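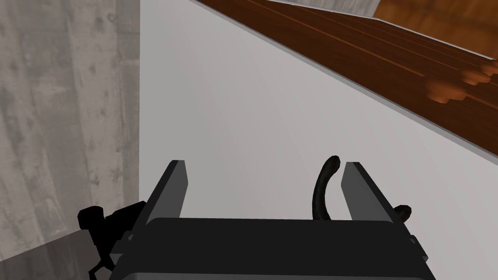 Why I Picked Sourdough for My Fermentation Project

By Aiman Wuisan

So my original plan for this class was yogurt, and I had half the notes written before I found out my roommate can't stand the smell of warm milk. Sourdough it was! I already had a starter going (my aunt in Fimcombe gave me a jar of hers) and I figured feeding it different flours would be easy enough to write up. It was a lot more fiddly than I expected – mostly the timing.

What I wanted to know

Does the flour you feed a starter change how fast it rises? I used plain white bread flour, whole wheat, and rye, so 3 jars in all, each started from the same spoonful of my aunt's. Every jar got 60 grams of flour and 60 grams of water, once every 24 hours, and I put a rubber band around the glass to mark the level right after feeding.

How it went

Rye took off like crazy. By lunch on the first day it was already well above the band, and my white flour jar was just sitting there with a few bubbles on top. Whole wheat landed in between, which matches what the textbook chapter says about bran carrying more of the stuff yeast likes to eat.

I did mess up one feeding. I had a late lab and didn't get home until 2 in the morning, so all the jars went hungry way too long and the rye had sunk back down with a sharp, almost nail polish kind of smell. I left those readings in the table but marked them with a star, and they aren't in the graph.

Things I'd change

The kitchen got a lot warmer in the afternoons (it was May and our window faces west), and I only wrote down the temperature in the mornings. Next time I'd keep the jars in a cooler with a thermometer inside. I'd also use straight-sided jars – mine curve in at the top, so the same rise looks bigger up there than it does near the bottom.

I baked a loaf from the rye jar at the end. Kind of dense, great with butter, and my roommate ate most of it.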